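Robot club in Sornville works with kitchen tools

The Kikudine student club has started its new project, in which a robot arm must sort kitchen tools into a holder. The club meets every Thursday and has 25 members this year.

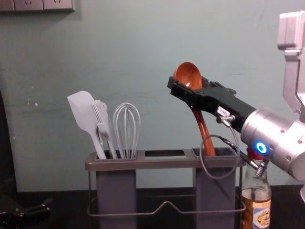
Wood is the present subject, after two months with plastic cups. The students have recorded 179 trials until now, and they want to reach about 900 before the Kemis competition in January. Each team there will get 5 minutes.

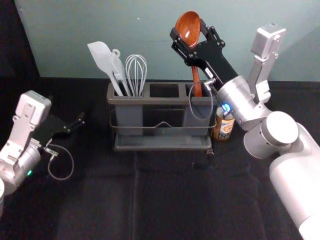
Osagie wrote to us that the time limit is too short for school teams and that he would prefer ten minutes.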